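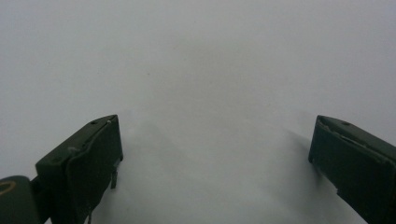 My second winter as a docent at the Olville Museum started in the basement, with a box of index cards and a pair of cotton gloves that were too big for me. I had signed up for tours. I like tours! I like the second graders who ask if the suits of armor have people in them. But Lacey Kershaw, who runs the education office, wanted a few of us to get to know the new study collection before it went upstairs, and she caught me by the coat rack in December and asked if I minded dust.

I don't mind dust. And I have had the best few months.

The study collection is fans. Folding fans, mostly, with a shelf of stiff ones on handles, left to the museum by a family that used to own the Cloltine button works down by the river. For years they lived in the boxes they arrived in. Now they're getting the long gallery on the second floor, the one with the low windows, under the title Fan (just that, one word, huge letters, I love it). I came to all this knowing that a fan was a thing you waved at your face in church in July.

So the first thing I learned was the words. The sticks are the thin ribs, and the two thick outer ones are the guards. The curved part that opens out is the leaf. The pin at the bottom is the rivet, and sometimes there's a little loop on it for a ribbon. I said these under my breath on the bus for a week. Once you have the words you can read the old cards, and once you can read the cards you're sunk, because every one of them is a tiny story with most of the pages missing. "Leaf repaired, blue silk, gift of aunt." Which aunt? Repaired by whom? There's one that says only "2652, not to be lent again," and I have thought about it more than I've thought about some of my relatives.

(2652 is a plain brown thing with a chip out of one guard. I would very much like to know who borrowed it.)

My partner on the cards was Shengli Qin, who has been a docent much longer than I have and used to teach high school chemistry. He reads aloud and I type. He has a beautiful reading voice and no patience at all with bad handwriting, so the work goes along in a kind of rhythm, smooth, smooth, smooth, and then a growl. We did 40 cards on a good morning. On our worst morning we did seven, because we got into it over whether a word was "ivory" or "every," and then Konrad Gruber came down from the conservation room to settle it and stayed an hour talking about glue.

I want to say something about Konrad and glue. I had the idea that a conservator makes old things look new, and I was embarrassed by how wrong I was. He showed us a leaf that somebody had mended long ago with strips of stamp paper, stuck straight across the painted side. Terrible job! You'd want it off right away. He's leaving it on. The paint underneath is so weak that pulling the strips could take the picture with them, and anyway, he said, somebody loved this enough to fix it badly. I've used that line on two tours already, with credit.

Then there was training for the gallery itself. Each docent has to pick one object and be able to talk about it for five minutes without notes. I picked one from the Arnau group, a set painted with harbor views, because mine has a dog in it. He's down in the left corner of the leaf, next to some barrels, no bigger than my thumbnail, and he's looking out at whoever is holding the fan. Everybody else in the painting is busy with ropes. When the fan is half closed the pleats swallow the boats and the sky, and the dog is almost the last thing to go. I don't know if the painter meant that. I like to think of a person at a dull concert, opening and closing it an inch at a time to make the dog come and go.

Peiyu Dong picked the heaviest one in the room, black sticks and a black leaf, a mourning fan, and gave the best practice talk of any of us. She has a quiet way of standing next to a case and waiting until people look. Her son Zihan came along to be our test audience and asked the question I'd been too shy to ask, which was whether people really sent secret messages with these things, the touch-your-cheek-means-yes business. Peiyu told him that the printed lists of signals seem to have been a way to sell fans, and that it's hard to find anyone who truly used them. He was crushed. So was I, a little. But then she said that you can still see a lot about a person from how they hold something in their hands when they're nervous, and we all looked down at our own programs, which were rolled up tight as drumsticks.

A few practical notes, as some of you have written to ask about becoming a docent. There's no test. You don't need a degree in anything. At Olville they ask for two half days a month and a year's promise, and you get a badge, a locker, and the run of the staff library, which has a radiator you can put your feet near. You'll be paired with someone for your first few tours. You'll forget a date in front of a crowd and the roof will stay on. Bring flat shoes and your own pencil, since pens aren't allowed anywhere near the cases, and eat before the afternoon school groups or you will regret it.

As for the typing, Shengli and I got to the end of the last box a little before noon, on a morning when it was sleeting so hard we could hear it down there. The full list runs to 2000 lines. He read the last card in the same voice as all the rest, "Guard only, leaf lost," and I typed it, and we sat for a minute, and then he went to see whether there was any coffee left upstairs.

The long gallery opens to members first and then to everyone the week after. I'm on the two o'clock tour. Come find me by the harbor case, and if I go on too long about the dog, just tug my sleeve. Lacey is already asking who might want to start on the buttons, and I've told her yes, as long as I can get gloves in a small.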